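Stondley Kennels: Questions We Get About Whippets

Do they need a lot of exercise?
Less than you'd hope if you bought one to get fit. A good sprint, then the sofa until supper.

Will mine be warm enough?
Not in his opinion. Most of ours sleep under a blanket or on any soft clothing left within reach - yours, usually.

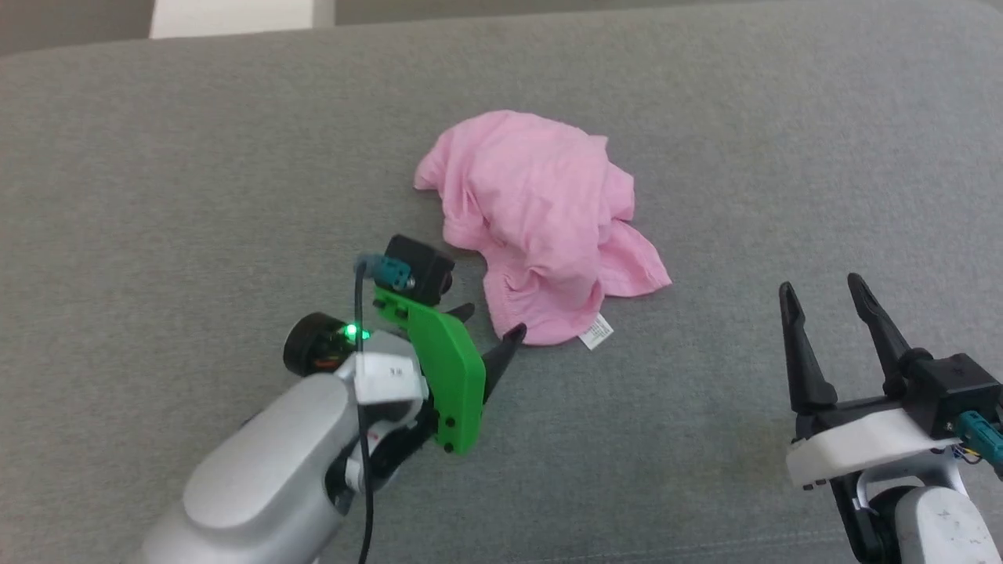 Are they good with cats?
Some are. Ask us about the particular dog, and ask the cat too.

How long is the waiting list?
Five families at the moment. The next puppies are due in June.

Do they bark?
Seldom. They prefer to stand very close and stare.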